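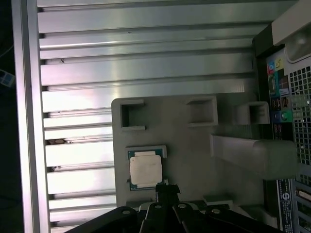
Blog > Projects > Perception

Home Posts Projects Notes About RSS

The wrist camera lies to me

Last month I got the thing to find the processor. That was supposed to be a small job. I had written it on the whiteboard as "CPU finder, 1 day," and I have left the note up there as a kind of memorial.

The project, for those who wandered in from the post about the coffee grinder, is called Pustden. It is meant to take apart desktop computers, or at least to open a conversation with them. I want an arm that can look into an opened case, work out where the processor sits, come down next to it without crushing anything, and stop. Lifting the chip out comes later. So does the screwdriver, about which the less said the better.

I do all of this with one small camera at the wrist. There is no overhead camera, no fancy depth rig, and no marker stickers on the case, because computers pulled out of closets don't come with marker stickers. The upside is that the view gets better exactly when you need it, as the arm gets closer. The downside is that everything else about the view gets worse.

Take the heatsink, or side panel, or whatever you want to call the large slab of silver fins that takes up most of the view in the case I've been testing on. To you and me it is obviously a big finned lump of aluminum. To my first detector it was the most interesting thing in the universe. Long straight edges! Dozens of them! Bright white streaks down the middle rows! My line-fitting step, which was supposed to find the straight sides of the board and use them to work out how the case was turned, would take one look at those fins and fall in love. It returned 346 line segments on a good look, and nearly every one of them was a fin.

In fairness to the fins, they do run parallel to the case. So the angle came out right. I was very pleased about this for most of an afternoon. Then I turned the case end for end and found out that a set of parallel lines gives you the same answer both ways, and the arm set off with great confidence toward the wrong side of the box.

I will spare you the stage where I tried to fix this with a rule. There were a number of rules. They lived in a file called sanity.py, which I named before I knew what was going to be in it.

What I do now is dumber and works better. The first pass doesn't look for the processor or for lines. It looks for the rear of the case, the bit with the ports. Port strips are wonderful. They are dark, they are long and thin, and they have little spots of color on them that almost nothing else inside a gray metal box has. Blue, red, teal, yellow, then a green audio jack and a blue one side by side. If you find a dark strip with a few saturated blobs along it, you have found the back of a computer, and now you know which way round the world is. The vent grille next to it helps too, once you have a texture filter that can tell a grid of little square holes from a row of fins. Mine can, most of the time.

Once the back is known, the search for the processor gets a lot smaller. I cut the board area out, throw away everything that is just fin, and look for a pale square on a green one. That's the whole trick. A cream square sitting on green, inside a gray rectangular holder. The little network that does this was trained on 2,464 crops, most of which I labeled myself over a stretch of evenings that I would like back.

Its favorite mistake was sockets. There are three gray square ones in a row near the top edge of the board I've been using, and for a long while the network was quite sure that the middle one was a processor. I can see how it got there. It is square and it is pale. It is a little bigger than its neighbor on the left, which has a dark hollow in it and fooled no one. The network had learned "pale square" and had not bothered with "on green," much as I learned French.

The cure was to feed it a pile of gray squares with the label "no." I added 600 of them, from sockets, brackets, connectors and one shot of a bathroom tile that I threw in out of spite. The middle socket dropped off the list. The long pale block to the right of the chip, memory module or connector, still comes up as a candidate now and then, but with such a low score that the planner ignores it.

Now, about the planner.

The planner's job is to bring the fingers down beside the chip. To do that it has to know where the fingers are, and I figured that was free, because the arm has encoders and I have a model of the arm. The model says the tip of the narrow finger is at a certain spot. The camera says it is at another spot. They have never agreed. The gap changes depending on how far the gripper is opened, because each of the four links has a pivot, and each pivot has its own small opinion.

For a while I treated this as a calibration problem. I ran the full hand-eye routine, printed a checkerboard, taped it to a cutting board, and drove the arm through 29 poses while standing there holding the cable out of the way. The numbers improved. The finger still came down off to one side. You can calibrate a camera to a wrist all day long and it will not tell you anything about slop that happens further down.

So I stopped trying to predict the fingertip and started looking at it. It's in view the whole time anyway. The gripper pokes up from the bottom of every image I take, big and black, and I had been masking it out as a nuisance since the very first version. I was deleting the one piece of information I needed, with a polygon, by hand.

The new loop goes like this. Find the fingertip in the image. Find the chip in the image. Move so that the distance between them in the image shrinks the way it should. Repeat, slowly. It's plain old visual servoing, older than I'd like to admit given how long I took to get to it, and it doesn't care much whether my arm model is any good.

Finding the tip has its own troubles. A black finger over a gray board is easy. A black finger over the port strip is a black thing over a black thing, and the tracker simply shrugs and reports that the finger is now eight connectors long. I got around that by never letting the planner route the finger across the strip, on the theory that if you can't see your hand you shouldn't be waving it about. It's one line in the config. It took me a week to think of it.

The rivets, on the other hand, are a gift. Each link has a round metal one, they show up well against the black, and the way they are spread out tells you how open the gripper is. I fit the rivets first, get a rough idea of the hand, then search for the tip only where it could possibly be. That cut the false tips way down. It also means that if I ever paint the gripper I'm sunk.

Reflections are still the sore point. The fins throw white highlights that slide around as the wrist moves, and anything that tracks features from one image to the next will happily latch on to a highlight and ride it. The motion estimate then says the case is drifting. The case is not drifting. I dropped every feature that saturates, which left rather few features on the fins, which turned out fine, as I had grown to dislike them all anyway. One little dark speck on an upper fin does survive the cut every time. It's the best feature in the whole case. I have been careful not to clean anything.

All the tooling around this has grown in the usual way. There's a replay viewer called Somell that started as twenty lines and now has tabs. It lets me step through a run with the detections drawn on top, and I can drag the thresholds and watch everything go wrong in new ways without having to move the arm. If you're starting on something like this, write the replay tool first. I wrote mine third, after the logger and after a dashboard I have opened twice.

The planner itself is called Mangubat and it's a separate process, so that when it crashes, the arm just holds still. I'm prouder of that than of anything else in the project. The two halves talk over a plain socket (the other kind), and if a message goes missing for more than a moment, the arm stops and waits. It spends a good deal of its life stopped and waiting.

Next up is a depth guess. Right now the approach height comes from the apparent size of the chip, and that's fine until I meet a chip of a different size. I've been eyeing the vent grille for this as well, as the holes are nicely regular, though I have no reason to think they're the same from one case to the next. I may just measure a few with calipers and see. The code is going up in September if I can get sanity.py into a state where other people are allowed to look at it.

Comments (4)

gridlock_ok
Did you try a polarizing filter on the lens for the fin glare? I had the same problem with cookie sheets (long story) and it took most of it out.

pronditz
I do the rivet trick too, but with dots of white nail polish. Costs nothing and you can put them where you want. Falls off after a while, though, so keep the bottle.

mulch
I'd have kept the line fitting and used the ports only to settle the end-for-end question. You get a cleaner angle from all those edges than you'll ever get from a strip of colored blobs.

Author reply
@mulch That is more or less what's in there as of last night. I put the fins back in. We're not friends, but we talk. @gridlock_ok I have a filter on order, and would like to hear the cookie sheet story.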